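The Doucette Ledger

1.

Sylvie Fraser came back to Grestthorpe in March to sell her father's ferry. The boat was tied up where it had always been, below the fish shed, with its ramp chained and a tarp over the wheelhouse. The name Doucette was painted on both sides. It had been her mother's family name.

Mervin Kowalchuk met her on the dock with the keys. He had worked the ropes for her father and had kept the bilge pumped all winter without pay.

"I've got a buyer in Paturgate," she told him. "He wants the service records."

"They're in the shed," Mervin said. "Some of them."

The records were in a green ledger that had gotten damp and dried again. The early pages could be read. After those the ink had run, and then her father had stopped writing things down on paper. He had moved to a computer, Mervin said, and it quit the same month he did.

Sylvie took the ledger up to the house and put it on the stove rail. She slept in her old room with her coat on.

2.

The buyer, Sheldon McKinnon, called in the morning. He would pay the full price if she could show the engine had been rebuilt. Without that he would take off 200 dollars for every year he couldn't account for, and there were 11 of them.

She did the sum on the back of an envelope and didn't like it.

"Your dad had it rebuilt," Mervin said. "I held the light for him."

"Did he write it down?"

"He typed it in. I saw him do it, one finger."

So she put the computer in the back of the truck, wrapped in a blanket, and drove 55 miles to Skenusau, where Kirsten Boychuk's cousin Faisal Mengal knew about such things. The road followed the river most of the way. The ice had gone out and the water was brown and high.

Faisal asked her what year her father had bought it. She didn't know. He told her to go and get some lunch. 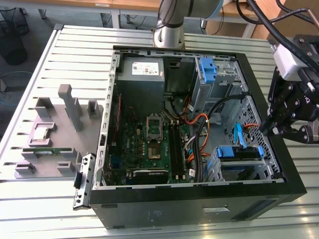 3.

She ate a bowl of soup and came back too early, and then sat in the truck. When Faisal came out he had a stack of printed pages in an envelope. He wouldn't take money for the paper.

The rebuild was there, with the parts and the hours. Her father had also put down the weather each day, and who had crossed. Her own name was on one page, the August she left. "Sylvie, one way," it said. "No charge."

She read it twice and drove home. Mervin was on the dock, coiling a line.

"Is it in there?" he asked.

"It's in there."

"So you'll call him."

"Tomorrow," she said. "Does it still start?"

He took the tarp off the wheelhouse and folded it, and she went down to unchain the ramp.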